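4.2 Effect of brace height on arrow grouping

Recurve bows in the club sample were shot at two brace heights, the maker's lowest recommended setting and a setting raised by twisting the string. Archers at the Lougher and Distmont ranges used their own bows and arrows throughout. Limb bolts, nocking point and plunger were left as found. Each archer completed a warm-up of two ends before any arrow was scored, and the order of the two settings was alternated between archers to limit the effect of fatigue.

The final data set holds 3000 arrows shot at an indoor distance. Arrows that struck another shaft and glanced off were removed before analysis. Group size was taken as the mean radial distance of the six arrows in an end from the center of that end, so a sight error that moved the whole group did not count against the setting. Vertical and horizontal spread were also computed separately.

Raising the brace height reduced horizontal spread for most archers and had little effect on vertical spread. The change was largest among archers with less than one full season of shooting, whose release was the least consistent. For those with established scores, the difference between settings was smaller than the difference between their own first and last ends of the session. Arrow speed fell slightly at the higher setting, as expected from the shorter power stroke, and sight marks had to be lowered to match.

Results from Pivurura, where the hall has a lower ceiling and only the shorter distance could be used, followed the same pattern but are reported separately in Section 4.4. The Cisine group shot barebow and is left out of the comparison. String material was not controlled, and creep in older strings may account for part of the variation within the low setting. Brace height was measured again after every fourth end from January onward; earlier sessions have a single reading.

Figure 3. Bench arrangement.

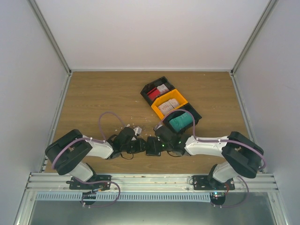 Why did sight marks change when the brace height was raised?
A higher brace height shortens the power stroke, so the arrow leaves the bow a little slower and drops more over the same distance. The sight pin has to be set lower to bring the group back to the center.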